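WHY AM I STILL BUYING BAND SHIRTS FOR BANDS I BARELY LISTEN TO?

Last Tuesday I hit the checkout button on a tour shirt for Boros. I know exactly two Boros songs, and one of those I only know because it plays in the grocery store near the frozen peas. The shirt was 60 dollars before shipping. I'm wearing it while I type this and I have no regrets so far, although the collar is a bit scratchy.

It started with my cousin's group chat, which used to be for birthdays and is now mostly screenshots of merch. Someone posts a hoodie, three people reply with flames, and by dinner it's sold out and we're all on the resale apps looking at the same hoodie for double. I lost a whole evening in January to a long-sleeve from the Sinley farewell tour. I wasn't at the Sinley farewell tour! I was home with a cold. But there it was, faded navy with the dates down the back, and I wanted to be a person who had been there.

My mom thinks this is hilarious. She has one concert shirt, she bought it in a parking lot in college, and she wore it to paint the garage. When I told her the same one was listed for 300 she went very quiet and then asked if paint made it worth more. (A little bit, maybe? People love a paint splatter.)

I do think something has changed with merch in the last few years. It used to be the thing you bought on the way out, with your ears ringing, to prove to everyone at school on Monday that you went. Now there's a drop, with a countdown clock, and an email at 8 in the morning telling you that you have early access. Rornau did one this spring where the shirt came out before the album. I saw people wearing it downtown before any of us had heard a single note, and I was jealous of them, so I guess it worked.

The fake vintage stuff is its own problem. Half of what I like has been printed to look cracked and washed a hundred times already. I bought one at a pop-up for Uston, who have existed for maybe four years, and the shirt looks like it survived the seventies. My roommate asked whose dad it came from.

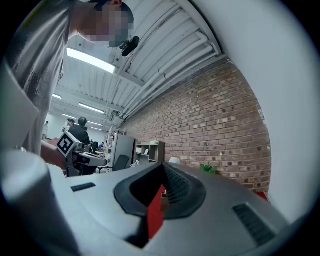 So is it weird to wear the shirt if you don't know the songs? I think it's fine, as long as you don't pretend when somebody who loves the band comes up to talk to you about it. That happened to me in line for coffee. A guy pointed at my Boros shirt and said "second album or third?" and I panicked and said "the pea one." He was nice about it. He told me where to start, and I did listen to the whole thing on the bus home, and now I know eleven songs and like maybe four of them.

I still check the resale listings most nights before bed. There's a Sinley tote on there with 1093 people watching it, and the handle is coming off in the photos. I've put it in my favorites and I'm giving myself till payday to get over it. If you bid against me, please at least fix the handle.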